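Trandance go into Thursday's second leg against Numum two goals behind, and coach Santosh Garg has changed the shape of his midfield to deal with it. The first leg was lost on the flanks. Numum pushed both fullbacks high, and Trandance's wide players tracked them too late.
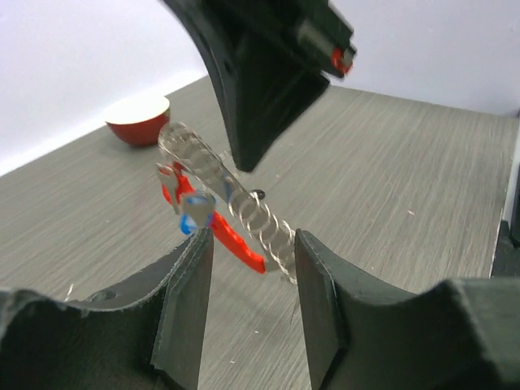

Garg has since drilled a flat four across the middle, with the line set ten yards further up the field. The risk is the space behind. Numum scored both goals from passes played over the defense, and their front pair are quicker than either Trandance center back.

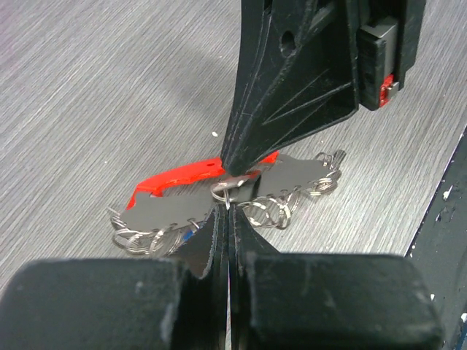 Akash Rana would leave the back line where it was and press with the forwards alone, arguing that a side chasing a deficit cannot afford to concede first.

Six of the starters came through the Kanaujia youth program, where the high line is taught early. Garg expects them to adjust faster than the rest.
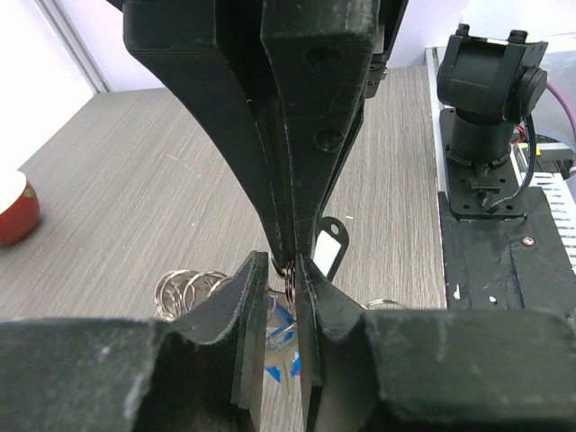
A metal key ring held between dark gripper fingers.

The game will be played at Pelell, on a narrow field that favors the team defending a lead. The away section holds 500. Away goals do not count double this season, so a two-goal win sends the tie to extra time.
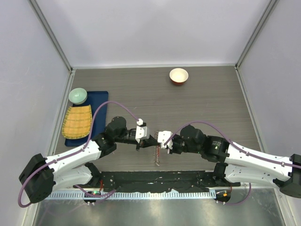 Penalties follow if the sides are still level. Garg has not named his takers.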